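Kivenstead annex, Bay 7 - enclosure and table inspection
Date: July 10, 2024
Inspector: Yara Obeidat

1. Tabletop. Checked for splits and lifting at the corners. Pass.
2. Table level, front to back. Pass after adjusting one foot.
3. Back wall. Plain, no fixtures or markings. Pass.
4. Left wall. Faint scuffs, lower half. Cosmetic - no repair needed.
5. Corner posts, left and right. Upper fasteners checked by hand. Pass. 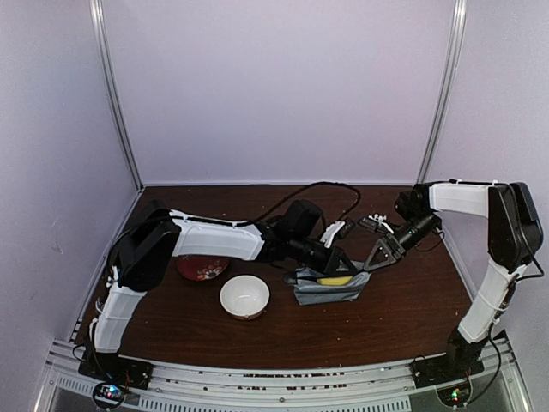

Bay 7, tabletop, walls and corner posts. Refer to items 1 to 5.

6. Walkway in front of table, 30 inches minimum. Pass.
7. Extinguisher within 20 feet. Pass. Tag is hard to read, replace.
8. Lighting over table. Even, no flicker noted.
9. Emergency exit sign at door. Fail - lamp out. Part requested from Trasum.

Comments: Wipe down walls before the October inspection. Item 9 stays open until I. Brandes signs for the lamp.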